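The Sestton Disc, Second Pass

Reading time: 4 minutes

The commentary track confirmed what I suspected on first viewing. The long chase through the flooded mill in "The Lantern Otter" was animated on twos, except for the otter himself, who moves on ones for as long as he is in the water. On land he drops back to twos with everybody else. The effect is easy to miss at normal speed. Step through it on a disc player and the water around him updates every second frame while he updates on each one, so he always seems slightly ahead of his surroundings.

I wrote about the story when the film reached the Dilport in December and have little to add. An otter leaves the river, learns to carry a light for the barge people, and has to decide whether to go back. The ending is kinder than the setup deserves. Younger children will follow it without trouble, although the heron is more frightening than the rating suggests. My interest this time is in the transfer.

The theatrical print I saw had a green cast in the night scenes. I put this down to the projector. The Sestton disc shows no such cast, and the blacks hold detail in places where I remember a flat wall of shadow. The lock-keeper's room has shelves in it. I had no idea. On the other hand, some of the dawn backgrounds have been pushed too warm, and the painted mist now has a visible band across it where one tone steps into the next. The band is worst in the scene with the sleeping geese.

Grain is harder to judge. The film was painted on paper and scanned, so what looks like grain is mostly paper texture. Sestton has left it in. A previous release from the same label, "Seven Barges", was scrubbed until the line work broke up around the eyes, and I returned my copy. The texture here moves when the background is replaced and stays still when it is held, as it should.
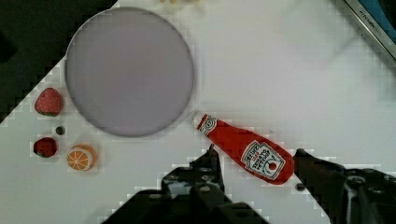

Plate and toy strawberries on a white table.

Sound is a plain stereo mix. The music by the Panasiuk ensemble is placed wide, with the low strings on the right, and the dialogue sits in the center at a level that needs no adjusting. The one fault I found is in the storm. The thunder was clearly recorded louder than the format could carry, and its peaks are flattened. On small speakers this passes for weather. On headphones it is a crackle.

There are 986 storyboard panels in the extras, presented as a slideshow with no chapter stops. If you leave the slideshow to answer the phone, it starts again from the first panel. I have now seen the opening panels more often than the film. The boards are worth the trouble, because they include a dropped subplot in which the barge family sells the lantern. Removing it was correct – it would have given the father a reason to be cruel, and the film works better when he is only tired.

Subtitles are accurate for the dialogue and absent for the songs. This matters for the second song, which contains the only explanation of why the otter cannot cross the weir. Anyone relying on the text will find the last act confusing.

The disc is coded for all regions. My player took it without complaint, and the Cluvemura drive in the older computer read it after one retry. The menu loops a short piece of the mill theme with an audible gap at the join.

I would keep the disc for the picture and put up with the menu. The dawn scenes need a second transfer, and I doubt they will get one.

Recent posts
Held Cels and Moving Water
"Seven Barges": Why I Sent It Back
Frame Rates at the Dilport
Subtitles for Songs, Again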